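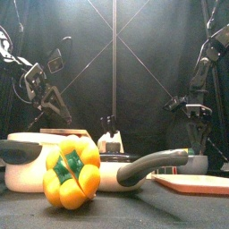 How to Buy a Set of Pans Without Buying a Set of Pans

Filed under Kitchen, updated June

Every store wants to sell you a ten-piece set. Count the pieces before you get excited. Lids are counted. In one box I opened, the plastic spatula was counted too. What you'll cook with most weeks is a saucepan, a frying pan and maybe a big pot, and you can buy those one at a time.

I've been through three sets in my life and regretted each of them, so take this as the advice of someone who was fooled more than once.

Step 1. Write down what you cooked last week

Use last week, and leave out the meals you plan to cook once you own better pans. If the list says eggs, pasta, rice and reheated soup, you don't need a sauté pan with a helper handle, whatever the man at Ollgate tells you.

Step 2. Set a price and ignore the "was" price

The Canlow set near me has been "down from $200" to $100 for as long as I've been walking past it. I have never seen anyone pay $200. Treat $100 as the price, then ask what two decent pans would cost alone. When I did the math, mine came to $68.

Step 3. Pick it up

Hold the pan by the end of the handle, straight out, for a slow count of 10. Now imagine it full of water. My friend Takumi Kikuchi thinks this is silly and buys everything online. He also owns a cast iron skillet he can't lift with one hand.

While you have it up, wiggle the handle. If it moves in the store, put it back. Look inside to see how the handle is attached. Rivets collect grease but they hold. Screws loosen, and you'll want to know you can get a screwdriver at them.

Step 4. Check the bottom

Bring a short metal ruler and lay the edge across the base. A little daylight in the middle is normal on a cold pan. If it rocks on a flat shelf, skip it, especially if you have a glass cooktop. For induction, bring a magnet as well. I've seen "all stovetops" printed on a box when the small print inside said otherwise.

Step 5. Be careful with coatings

Song and Grunden both say their nonstick will last "for years." Fine, but how many? Neither box says. I'd assume any nonstick pan wears out, buy a cheap one, keep the heat at medium and keep metal tools out of it. Don't pay extra for a stone or mineral name until somebody explains what the stone is doing.

Step 6. Keep the receipt and boil some water

Do this the first night. Check for a loose lid, a handle that gets too hot to hold, and drips down the side when you pour. Then fry one egg. If you hate the pan already, take it back.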